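Do You Need a $300 Water Test? 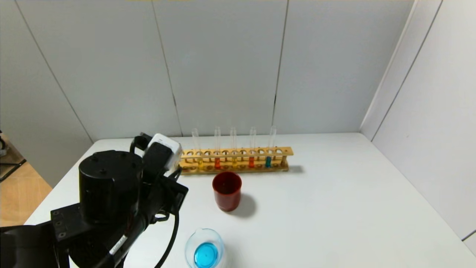 Several readers in Skinalton have forwarded the same flyer, asking whether it is worth the money. It comes from a company called Favance, and it says your tap water may contain things the town "doesn't tell you about." For $300 they will send you a kit, and for more than that they will sell you a filter.

I read the flyer twice. It never says what they test for. There is a long list of things that can be found in water somewhere in the world, and a small line at the bottom saying the panel "may vary by region." I called the number in March and asked which items on the list apply here. The person on the phone offered me a discount.

The town already tests. The yearly report is on the website, a paper copy is at the front desk of the library, and it covers the wells on Gruleck Road as well as the main supply. You can complain about how it is written (I do, the tables are awful), but the numbers are there and so are the legal limits they are measured against.

What the town report can't tell you is what happens inside your own pipes. Lead is the one I would worry about in the older houses, and a plain lead test from a certified lab costs a small fraction of what Favance wants. Ask the lab for its certification number and check it with the state before you send anything.

If you are on a private well, none of the town figures apply to you and you should be testing every year anyway. Bacteria and nitrate first. Anything past that depends on what is near you.

One more thing about the flyer. It says 604 homes in our area "failed." Failed what? I asked for the report behind that number 14 days ago and have had 2 emails back, both asking when I would be free for a home visit.

If anybody has bought the kit, send me the results page with your address blacked out. I would like to see what $300 gets you.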